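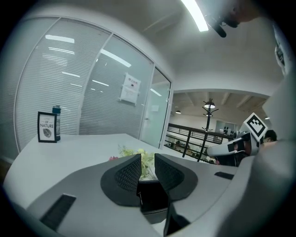
Tabletop with flowers, seen between two black gripper fingers.

Unit 4: Opening a Small Lodge — Planning the First Season
Course handout, Hospitality and Tourism Management
Instructor: Usa Pongsiri

Students should read this handout before the seminar and bring written notes on the Dukivstead case.

1. Background to the case

Dukivstead is a small lodge on former grazing land, reached by a gravel road from the nearest market town. The owners, Chettiar, had previously operated city guesthouses only. Their opening plan assumed that guests would stay for two nights and take most meals on the property. In the first season the average stay was closer to three nights, and the kitchen budget had to be revised in November.

2. Fixed and variable costs

A remote property carries high fixed costs. Staff housing, water supply, power and road upkeep must be paid for whether or not the rooms are occupied. Variable costs include food, laundry, guest transfers and agency commission. In the Dukivstead accounts, transfers were first entered as a fixed cost. Students should consider how this affected the room rate.
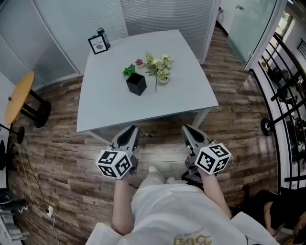 The distinction matters most in the low season. A lodge that lowers its rate may still cover its variable costs and contribute something toward the fixed ones, but repeated discounting can weaken its position with tour operators. Zainab Usman's reading on seasonal pricing, included in the course pack, treats this problem in detail.

3. Sales channels

Chettiar signed agreements with two operators before opening. Zudine bought rooms in blocks at a contract rate, with release 6 weeks before arrival. Floller worked on commission and held no rooms. Each arrangement places the risk of unsold rooms on a different party — a point that often causes difficulty in the written assignment.

4. Assignment

Write a report of 1,000 to 2,000 words advising the owners on their second season. The report should recommend a minimum stay, a low-season rate policy and a balance between the two operators. Tables do not count toward the word limit. Sources must be cited in the department's standard format.

Reports are to be submitted through the course page before the Unit 6 seminar.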